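Kilholm Allotment and Garden Association
Minutes of the ordinary meeting, 26 March 2024, back room of the Dullanance Hall

In the chair: Kieran Pickering. Minutes: Ghassan Haddad, again.

The meeting opened late. The hall key had been in the door the whole time.

1. Minutes of the last meeting

Approved after two corrections. "Manure" is to replace "measure" in item 4, which makes more sense of the vote. Kieran asked that the phrase "a lengthy silence" be struck. It was struck, following a lengthy silence.

2. Water

The bill for the winter quarter came to $1082, against $71 for the one before. The leak is believed to be under the path by plot 48, whose holder remarked that his leeks had never looked better. Agreed to get a quote from Mangundap Plumbing and to shut off the lower standpipe until they have been. Members on the lower side will carry cans from the top tank. Members on the lower side wished their feelings recorded, and they are hereby recorded.
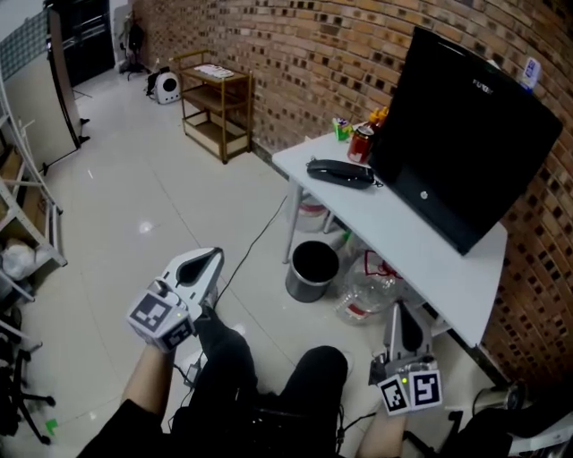 3. Compost

The spring delivery from Plustovon arrived on the wrong side of the gate and has been there long enough to grow things. Offers of help with moving it were invited. Several members found something to read on the agenda. Kieran will bring the big wheelbarrow on Saturday morning and expects company.

It was asked whether the Plustovon mix is peat free. The bag says so on the front and goes quiet about it on the back. Ghassan to write to them.

4. The hedge

Discussed for most of the evening. The motion to cut it to shoulder height was amended to ask whose shoulder. A vote on Kieran's shoulder was carried by 3. The tall faction may raise the matter again in June, after nesting, and has said that it will.

5. Plot inspections

The new form has boxes for "cultivated," "partly cultivated" and "other." Last round, most plots were marked "other." It was agreed that brambles are not a crop, even when the jam is very good. Letters to go out to holders of plots that have not been dug since last summer. The chair's own plot will get the same letter as everyone else's, at his suggestion, though he did not seem to expect the suggestion to be taken up.
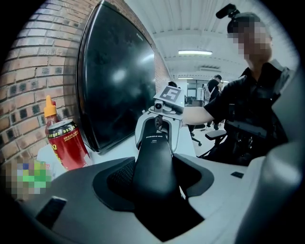 White and gray hand-held gripper with its black finger; a second gripper held up in front of the wall.

6. Seed swap

Set for the first Sunday in June, which the bean growers feel is too late and the squash growers feel is none of the beans' business. Please label your envelopes. Last year's "mystery brassica" is still in the ground and still a mystery.

7. Any other business

The shed padlock sticks. Oil it.

A request for hens was put off to the next meeting, as it was at the last one.

Somebody has left a single green rubber boot by the tank. It is a left.

Actions
Kieran: plumber's quote, wheelbarrow, dig own plot.
Ghassan: letter to Plustovon, inspection letters, padlock.
All: compost, Saturday.

Meeting closed when the heating went off.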